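Gestoston Opens Registration for Fall Home Kitchen Safety Program

WELMONT, September

Gestoston, the nonprofit that runs food and household education programs in the Welmont area, has opened registration for its fall home kitchen safety course. The course is free to any adult who lives in the city or one of the neighboring townships. Classes start in October and run through the second week of November.

The program covers food storage, safe cooking temperatures, cleaning, and the prevention of burns and small kitchen fires. It is taught in four evening sessions of 90 minutes each. All sessions begin at 6:30 p.m. at the Khasawneh Center on Erna Street. Free parking is available in the lot behind the building, and the number 20 bus stops at the front entrance.

Gestoston first offered the course three years ago with a single class. Last year 226 people finished all four sessions. This fall there are places for 500, spread over more class groups, including two taught in Spanish and one taught in Arabic. A morning group has also been added for people who work evenings. It meets at 10 a.m. and follows the same lesson plan.

Survey results

The larger program follows a household survey that Gestoston carried out in the spring. A total of 619 Welmont households answered questions on how they store, cook and reheat food at home. Nearly half of them said they did not own a food thermometer. Many also said they thaw meat on the counter overnight, and a large share were unsure how long cooked rice or leftovers can stay in the refrigerator.

Fire safety answers were mixed. Most households reported a working smoke alarm, but fewer had a fire extinguisher on the same floor as the kitchen. Renters were less likely than homeowners to have one.

The full survey report is available at the Gestoston office and at the front desk of the Khasawneh Center.

What the sessions cover

Session one deals with shopping and storage. Participants learn how to read date labels, how to arrange a refrigerator, and which foods can be kept on an open shelf or counter.

Session two is on preparation. It includes knife handling, keeping raw meat apart from other food, and the care of cutting boards. Participants may bring one knife from home for sharpening. Knives must be wrapped and handed in at the desk on arrival.

Session three covers cooking, cooling and reheating. Each household enrolled receives one food thermometer at this session.

Session four is on fire and burn prevention. It covers grease fires, small appliances, extension cords and basic first aid for burns.

The course booklet, which is new this year, follows the same order. It has a checklist at the end of each chapter and a page for emergency phone numbers. The chapter on counters and small appliances asks readers to look over their own kitchen before the final session and write down anything they would like to change.

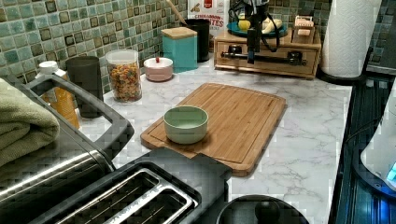
How to register

Registration is open until all places are filled. Residents can sign up in person at the Gestoston office or at the Khasawneh Center, or by returning the form in the city newsletter. Proof of address is required. A utility bill or lease is accepted.

Child care is available during the evening sessions for children ages three and up and should be requested on the form. It is not offered with the morning group.

People who miss a session can make it up with another group. A certificate is given to those who attend all four.

Groups and employers

Employers, churches and tenant associations may ask for a shortened version of the course at their own location. The short version takes two hours and requires a room with tables and a sink. Requests for dates before the end of November should be made as soon as possible.

About Gestoston

Gestoston is a nonprofit organization based in Welmont. It offers classes in cooking, household budgeting and home safety, and operates a lending shelf of kitchen equipment for local residents. Its programs are paid for by member dues, private donations and course grants.

Media contact: Gestoston Press Office, Welmont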